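How Does a Robot Know Where the Banana Is?

Close your eyes and reach for something on the table in front of you. Tricky, right? Now open them and try again. Easy! Your eyes saw the thing, your brain worked out how far away it was, and your arm stretched out just enough to get there. You did all that in less time than it takes to sneeze.

A robot arm has to do the same jobs, and it does them with software. Software is the set of instructions that tells a computer what to do. A robot arm without software is a very fancy coat hook. With software, it can help out in a kitchen!

Let's follow the instructions through a robot's "brain" and see what happens at each stop.

Stop one: seeing

Robots often use cameras for eyes, but a camera doesn't understand anything. It only gives the computer a giant grid of tiny colored dots called pixels. A patch of yellow pixels could be a banana, a sponge, or the corner of a cereal box. The part of the software that sorts this out is called perception (say it like this: per-SEP-shun).

How does it learn? With lots and lots of practice pictures. At Laxdal, a robot lab that likes to teach its machines with kitchen things, the perception program is called Vamuner. It studied 4,000 pictures of food, cups, plates and boxes, and people had labeled every one. After all that studying, Vamuner can look at a picture it has never seen before and make a good guess. It even says how sure it is! It might be 82 percent sure that a yellow shape is a banana. If it isn't sure enough, it asks for another look from a different side.

Stop two: planning

So the robot has found the banana. Hooray! But how should the arm get there? It can't just zoom over in a straight line, or it might smack into a toaster on the way. A planning program tries out paths inside the computer first, a bit like you tracing a maze with your finger before you pick up the pencil. Paths that bump into things get thrown out. The smoothest one that's left wins.

A kitchen counter is a wonderful place to practice, with tall things, short things, shiny things and round things all crowded together. Think how many ways there are to get from a cutting board to a plate of toy fruit!

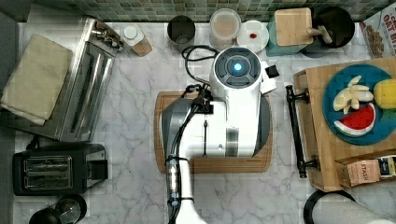

Does the robot have to plan the whole path again if somebody moves the plate?
Usually just part of it. The software keeps checking the newest camera picture, and if the plate has moved, it fixes the piece of the path that no longer works and keeps the rest.

Stop three: moving

A plan is only a plan until the motors start to turn. The program in charge of the motors is called control, and it's the busiest one of all. Again and again, it asks the same 2 things: "Where is the arm now?" and "Where should it be?" If the answers don't match, it gives the motors a tiny nudge. Then it asks again - and again, and again!

You do this too. Try carrying a full glass of water across the room. All those little wobbles of your hand are your own control program at work.

Try it yourself: be the software

Grab a friend and a piece of fruit. One of you is the robot and wears a blindfold. The other is the software. Sit the robot at a table, put the fruit somewhere within reach, and see if you can get the robot's hand to it in 15 instructions or fewer. The robot must do exactly what it's told, so "go over there" doesn't count. You'll need to say things like "move your hand left" and "stop" and "close your fingers." Then swap places, and move the fruit first!

Words to know

Pixel: one of the tiny dots that make up a digital picture.
Perception: working out what things are and where they are.
Planning: choosing a safe path.
Control: making the motors follow the path.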